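Sorting by color: can a machine do the putting away yet? 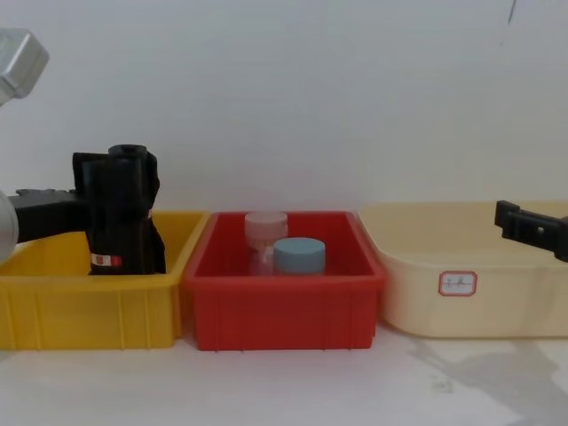
Putting things where they belong is the chore our readers ask about most, at home and in the stockroom. The short answer for now is that machines can do part of it, slowly, with a person nearby.

Mudassar Durrani has been running sorting trials at the Dunmore workshop since September. The job is simple on paper: small jars and containers go into plastic bins by color. Over 300 attempts, the arms needed help on nearly 840 separate moves, mostly lids that slipped or items that tipped over. A new hire at the Grulis packing room learns the same job in 5 minutes.

Speed is the other problem. Durrani says clear and frosted plastic still gives the software trouble, and a bin shifted slightly between runs can mean setting up again.

Dean Tindall, who manages the packing room, is not ordering anything this year. He would look again if the arms could work a 4-hour shift without someone standing by. Durrani plans to try mixed kitchen items next, starting with cups and food tubs.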